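June, evening, almost 20 past nine

I came home late and my feet hurt, so I write this with my feet in a bowl of water. All day it was blocks. The big soft ones for the floor and the small ones for the table, and in my head they are still falling down. I want to put down what I noticed about them before I forget, because tomorrow I must decide what goes in which bin.
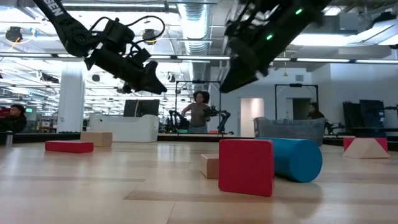
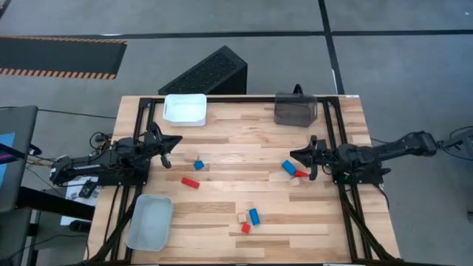 Foam ones on the floor, small ones on the table in three loose groups.

Is it better to sort blocks by color or by shape?

By shape, if you want to build with them again soon. When I want to build a house, I look for a roof piece or a long flat piece, and the color is only a pleasure that comes after. With color sorting, everything looks beautiful in the bin and then I dig to the bottom for one triangle. I believed the opposite for many years. My mother sorted buttons by color and I think I took the habit from her without asking if it was good for me.

But for the small blocks I am less sure. Red, blue and plain wood is so easy for the eye that my hands do it before I think. There are three open bins on the table, a white one and two gray, one of them darker so you can see a little through it, and three colors. It is very tempting. If I put the red in the white bin, the blue in the dark one and the wood in the big light gray one, it takes no time. I think I will do it for the small ones by color and for the foam ones by shape, and then I will complain about myself for having two systems.

The foam pieces I like more than I expected. I like the blue cylinder best, it is such a bright blue, and on the shiny floor it looks almost too clean. The red ones are a big square, a long flat block and another rectangular one, and the tan ones are quieter, like cardboard. The tan triangle can be a roof or a ramp. In the evening I thought about it on the bus and decided for ramp, but this was only because I was tired and a ramp is lower.

The foam is sold under the name Skesar. We first looked at a set from Fastora, which had more pieces and came in a bag with a zipper, but the zipper on the sample bag was already broken in the shop, and I can't trust a bag like that. So I will need a box or a basket for them. At lunch I measured the shelf in the corridor. It is 29 inches wide between the posts, and the basket I wanted is wider than this. I measured two times, and the second time it was the same, of course.

I also have to write a label for each bin. I started with a pencil list:

- roofs and ramps
- long flat ones
- squares
- round ones

"Round ones" is maybe not correct English for a cylinder, but a child understands it and I also understand it. I wrote "cylinders" first and it looked like a word from a factory.

The table made me happy today. I always liked this kind of top, with the strips in different browns, some like honey and some much darker. The plain wooden blocks nearly disappear on it if you look from far, and the red and blue ones jump out. I would like a kitchen counter like this at home. I looked up the price at Steinbach and it was 1156 for the length I need, without the oil. I closed the page. Maybe in the winter, if the car stays healthy.

For the floor blocks I must also find out how to wash them. I have a feeling that dish soap is fine and that hot water is not fine, but a feeling is not enough when it is not my foam. There was a paper in the box and I put it somewhere safe, which means I can't find it. I will look in the blue folder first - then in my coat.

The water in the bowl is cold now. I should also write that I ate only a banana and two crackers before four o'clock, and that I promised myself last week to stop doing this. Tomorrow I take the rice with me. Also the tape, the thick marker, and the good scissors.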